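The Blue Block

Sang Đoàn had 35 minutes before the bus and a shape board with nothing in it.
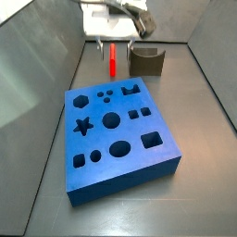
1. Star

The pieces were gone. All of them. He'd turned out the drawer, the toy bag, the other toy bag. Nothing but a sock and a dead battery.

"She'll be here at noon," he said to the kitchen. His niece. Four years old, coming all the way from Mendum, and the one thing she'd asked for on the phone was the blue one. Not hello. The blue one, is it still there.

It was still there. Big slab of foam, blue as a swimming pool. A star-shaped hole with no star.

He called Rozália Holub downstairs. She'd babysat in April.

"Did you take the shapes?"

"What shapes?"

"The shapes! The star. The hexagon. The little round ones."

Long pause. Water running on her end.

"I washed them," she said. "They were sticky. Jam, I think. I put them somewhere to dry."

"In April."

"Yes."

2. Oval

Her apartment. Shoes off, quick. Under the sink, no. Balcony, no. A shoebox marked Skurkonholm, full of ferry tickets and a postcard she took out of his hand.

"That's private."

"Sorry. Sorry. Where do you dry things?"

"Everywhere, Sang. I have a very small place."

He looked at his phone. 282 steps to the bus stop, he'd counted once with the kid on his shoulders, and she had made him start over because he skipped a number. He could run it.

Then Rozália opened the oven.

A baking tray, a dish towel, and there they were in a row. Star, oval, the arch that always got called the bridge. She hadn't baked since winter.

"Don't say anything," she said.

He didnt. He was already scooping them into his shirt.

3. Small circle

Back up the stairs, shirt bunched in his fists. Two of them got away from him on the landing and went bouncing down, and he went after them on his knees, swearing in a whisper becuase of the neighbors.

One by the mailboxes. One under the radiator, way at the back, furry with dust. He blew on it. Wiped it on his jeans.

Rozália leaned over the rail. "Your bus!"

He put the little round one in his pocket and ran.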